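Kundex picking kit trial – progress report for October
To: Corinne Achterberg, Ridgeway

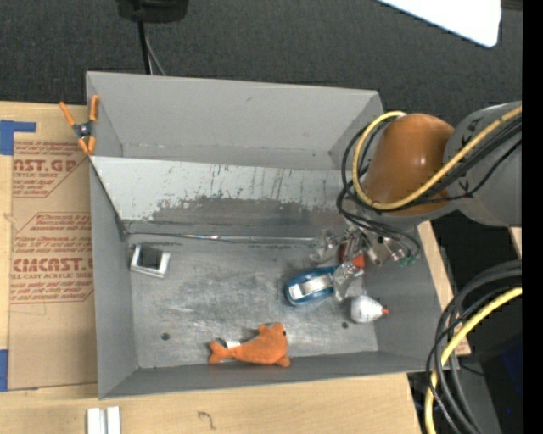 Hi Corinne, you asked for a plain answer on whether the Kundex kit is worth the second payment, so I'll start there: I think yes, with one big condition on the fingers (more on that further down). The kit went together in two afternoons, and Wayne Girard had the arm taking its first items out of the bin the next morning. We've stayed with the mix we agreed on with Catville, small returned goods and odd household bits, all tipped in together. Soft things are its favorite by a mile. The orange plush toy is a good example of what it likes – plenty to squash, no hard edges, and fins and a tail for the fingers to close on if they miss the body. Glossy rounded things like the blue oval one are where the clear fingers have to work for their living, and they slide off more than I'd like.

Now the numbers. The target for the whole trial was 3,000 pick attempts. We're at 1,573, so a bit over halfway, and 716 of those were done with the newer finger pads that Kundex sent in the second box. I know you were hoping for more by now! We lost the better part of a week to the cabling. The instructions show it running neatly along the arm, but they don't say how much slack to leave at the wrist, and our first go pulled tight whenever the gripper turned toward the back of the bin. Wayne redid it with a looser loop and more ties and it hasn't bothered us again.

Support has been good. I wrote to them at nearly midnight once, quite grumpy, and had a proper reply with a settings file before breakfast. The manual is another story. Dolores Pettigrew read it cover to cover and found the calibration page refers to a button our version doesn't have, so she's written up her own two pages and I'd be happy to share those with the Ternville people if they go ahead with the same kit.

The condition I mentioned: the finger pads wear. The newer ones hold up better than the first set, but I want a price for replacements in writing before we sign anything. Kundex says it's coming. I'd hold the second payment until it does.

For the rest of the trial we'll finish the attempts on the new pads, then repeat a batch of the shiny items with the grip force turned up. Dolores is also keeping a list of every item it gives up on, and you'll get that with my next report.

One small ask – could the spare gripper come out of the equipment line and not the travel line? I've barely touched equipment, and travel is looking thin.

Fitzgerald Quintanilla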